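I gave up sugar in my coffee in December, mostly to see if I could. The first 10 days were bad. I had headaches in the afternoon and was short with people at work. Then it got easier — by the third week I had stopped thinking about it.

Yeshi told me to try a lighter roast, and she was right. I still eat cake. I weigh the same as before. I do sleep better, though I also moved my last cup to before noon, so who knows.

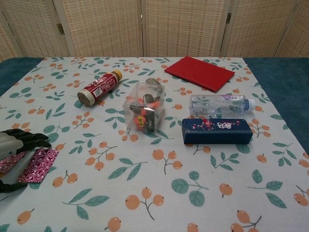 The table with the orange berry cloth.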